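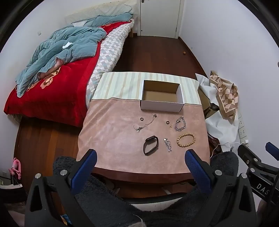
For a long time I believed, along with almost everybody I worked with, that the way to teach a robot to pick things up was to give it more of the same. More hours, more repeats, the same gray bench with the same lamp over it. I'd like to make a friendly case for the other side, and I'm afraid it will take me a few paragraphs, so do get comfortable.

Our little group at Parnmont spent the winter on a project we named Zisusus (please don't ask, it was late in the day). We trained one grasping policy on 1,000 demonstrations recorded at a single bench, and a second one on 500 demonstrations recorded with hand-held grippers in people's homes, on bedroom tables and kitchen counters, with the laundry and the phone chargers and the blankets all left where they were. Then we gave both policies 166 trials in 4 homes neither had seen before. The one with half the data did better in every home, and the gap was widest on the small fiddly stuff like necklaces and bracelets.

Jewelry is a wonderful test, by the way, and I wish more people used it! A necklace has no shape of its own. A thin chain on a soft pink cloth takes the cloth along with it if you pinch too low, and a beaded bracelet wants a different grip from a fitness band standing on its edge. A person putting a few of these into a cardboard box makes dozens of tiny corrections without thinking, and those corrections are the very thing I want in the data. On a hard clean bench you hardly need to make them, so they hardly get recorded.

Now, a reader at Ahuja wrote to me, very kindly, to say that home data is messy and hard to compare. True enough! Our Prorex scoring sheet had to be rewritten twice, and I still don't love how it handles a tangled chain. But I would take a messy measurement of the right problem, and I think most people who have watched a bench-trained arm meet its first wrinkled bedspread would too.

2022-03-15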